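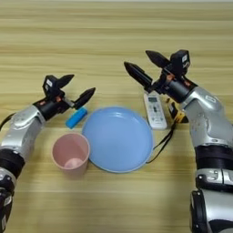

Nataša Karagiannis wrote in after the last edition that she had chopped a whole soul record before finding out her turntable was running fast, and could we please put the pitch check at the front this time? Yes! It's step 2 now, and thank you for the nudge.

## 4. Sampling from vinyl

This section takes you from a record on the platter to a loop you can rap over. It assumes you have finished Section 3, so your Skilel is powered, updated to version 2 of the firmware, and making sound through your headphones or speakers. Any turntable will do. We test with an old Marinescu belt-drive that has seen a lot of parties, and it sounds wonderful.

### 4.1 Hook up the turntable

1. Turn the Skilel's **MAIN** and **INPUT** knobs all the way down.
2. Check the speed of your turntable. Play a song you also have as a digital file and start them together. If they drift apart over a verse, adjust the turntable before you go any further.
3. Find out whether your turntable has a built-in preamp. Look for a switch on the back marked PHONO/LINE.
4. If it has the switch, set it to LINE and run an RCA cable to **LINE IN** on the Skilel.
5. If it doesn't, run the cable to **PHONO IN** and screw the ground wire onto the small post beside it.
6. Put a record on, drop the needle in a loud part, and bring **INPUT** up slowly. The meter should dance in the green and touch yellow on the snare.

> **Caution:** Never plug a line-level signal into PHONO IN. It will be very loud and very ugly, and it can hurt your speakers and your ears.

> **Note:** A low, steady hum nearly always means the ground wire is loose. Tighten it with the volume down.

### 4.2 Record your first sample

Now the fun part. Pick something with space in it: a piano intro, a horn stab, two bars of drums where the band drops out.

1. Press **SAMPLE**. The button blinks red.
2. Set **SOURCE** to match the jack you used.
3. Leave **THRESHOLD** at 19 for now. The Skilel waits in silence until the music gets louder than this, then starts recording by itself.
4. Press **ARM** and drop the needle a little before the part you want.
5. Press **STOP** once the part has gone by. Catch a bit too much on both ends; trimming is easy.
6. Tap pad 1. There's your sample!

If recording starts on the crackle before the music, raise THRESHOLD a little at a time. If it misses the first note, lower it. Quiet jazz pressings may need it way down, and some people switch it off completely and ride the button by hand. Both ways are fine.

Memory holds up to 1000 samples. Name them as you go (**SHIFT + SAMPLE**), and please take this from people who have scrolled through four screens of "NEW SAMPLE" looking for one bass note.

### 4.3 Chop it

1. Hold **SHIFT** and press **CHOP**.
2. Choose **HITS** for drums and choppy guitar, or **GRID** for smooth stuff like strings and vocals.
3. Turn the **DATA** wheel to get more or fewer slices. Markers move on the screen as you turn.
4. Press **SPREAD**. Each slice lands on its own pad.
5. Play them out of order. Play them in a dumb order. Play the last one first.

To fix a marker that sits late, tap its pad, hold **SHIFT**, and nudge it with the wheel. A slice that starts just before the drum often feels lazier in a good way, so don't clean up everything on the first pass.

> **Note:** SPREAD replaces whatever is on the current bank. If there's something you love in there, move to an empty bank first with **BANK +**.

### 4.4 Set the tempo and build a beat

1. Press **TEMPO** and type 106, or tap the button along with the record and let the Skilel work it out.
2. Set **LENGTH** to four bars.
3. Set **SWING** to taste. Start at zero, record a plain hi-hat, then turn it up while the loop plays. You'll hear the spot where your head starts nodding.
4. Press **REC + PLAY** and play your chops over the click.
5. Keep going around. Kick on one pass, snare on the next, then the slices.
6. Made a mess? **UNDO** takes back only the last pass.

Rok Golob's demo beat, *Prikbridge*, is in the **DEMOS** folder if you want to pull one apart. Mute the tracks one by one and listen to how little is going on in the verse: a kick, a clap, and a single organ chop that comes in late. It's gorgeous, and you can have something like it running tonight.

### 4.5 Filter out the bass

Old records come with their own bass line, and it will fight with yours.

1. Select the pad with the sample.
2. Press **FILTER** and choose **HIGH PASS**.
3. Turn **CUTOFF** up until the old bass goes away and the melody still feels warm.
4. Add your own bass on an empty pad.

Going the other way is great too. Use **LOW PASS** on the same sample, copy it to a second pad, and you have a muffled version for your intro that opens up when the drums land.

### 4.6 Save before you switch off

1. Press **SHIFT + SAVE**.
2. Pick **PROJECT + SAMPLES**. The plain **PROJECT** option stores your patterns but leaves the audio behind.
3. Wait for the word DONE.

> **Caution:** Don't pull the power or the memory card while the SAVE light is on.

To move the project to a computer, connect the USB cable and open Netico, our free librarian program. Section 5 covers exporting separate tracks for vocals.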